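Hesta Block Set: Questions and Answers

Which way up do the blocks go?
Stand them on the flat end, with the marker on top.

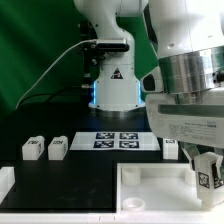 A dark, matt table is best. Glossy tops throw glare on the markers.

Can I print my own marker sheet?
Yes. Use plain white paper and print at full size. Lay it flat and do not fold it. 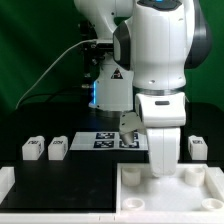 Marker board with blocks standing on both sides.

Are spare blocks sold singly?
Yes, from Foldale. Quote part 321.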